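4.2 Garments left on beds

Of the 271 households in the Florngate survey, 44 kept no chair, rail or basket in the bedroom for clothes that had been worn once and were not yet due for washing. In these homes the bed served as the main holding place. Harries and Meredith had noted the same habit in their pilot work at Ellis, where it was put down to small rooms. Our returns do not support that reading. Floor area made little difference, and several of the largest bedrooms were in this group.

Respondents were asked where a garment went after it came off and how long it stayed there. Shirts and other tops were most often dropped on the bed and moved at bedtime, usually to the floor or the foot of the mattress. Folding was rare at this stage. Where it did happen, the garment was folded once or twice and left on top of the sheet. Beds placed against a wall were harder to keep straight, as the far side of the sheet could only be reached by kneeling on the mattress, and 3 respondents said they had given up tucking it in on that side.

We coded each garment as hung, folded, bunched or flat. Coders disagreed most over folded and bunched, and the two were merged for Table 5. Figure 6 shows a dark blue cloth of the merged type on a creased beige sheet.

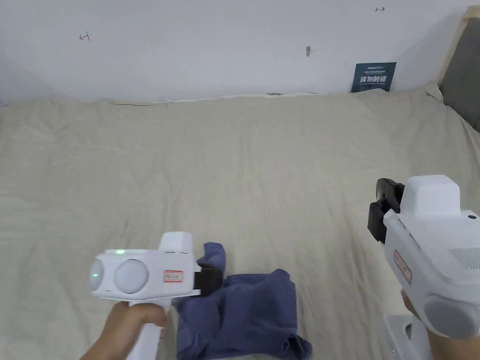

Does making the bed in the morning reduce the number of clothes left on it?
In our returns it made a small difference during the day and none by the evening. Households that made the bed cleared it first, but the clothes were mostly put back on it after work.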